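My friend Martim Figueiredo has been after me since December to come see the children's home our association helps in Plorkasham, and I kept telling him my knees were too old for that kind of road. Well, I finally went, and my knees survived!

The Cordeiro House open day started at the front gate, where Margarida Caldeira hugged every one of us off the bus (including the driver, who looked a bit startled). She has run the place for six years and seems to know each child's shoe size by heart. There are 77 children living there now, and they had painted the dining room themselves – yellow up to wherever the tallest could reach, white after that.

We got the full tour: bedrooms, the little clinic, the new laundry room. Our dinner dance last year raised $3,000 toward that laundry, and I will admit I stood there patting a dryer like it was a horse. Helju Toom, the nurse, showed us her vaccination book and asked if any of our retired doctors could come for a week. I gave her Cristóvão Louro's number before he could say no. 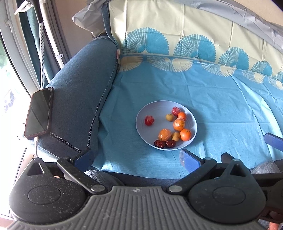 After lunch the older kids sang for us, two songs in Portuguese and one in English, and Martim cried through all three. He and his wife have talked about adopting for years, and he spent a long time afterward in Margarida's office asking about the paperwork. I didn't ask. He'll tell me when he's ready.

The bus back to Morklow left late and we hit every pothole. If you'd like to come on the next visit, call Cyril Tindall and bring children's socks, all sizes.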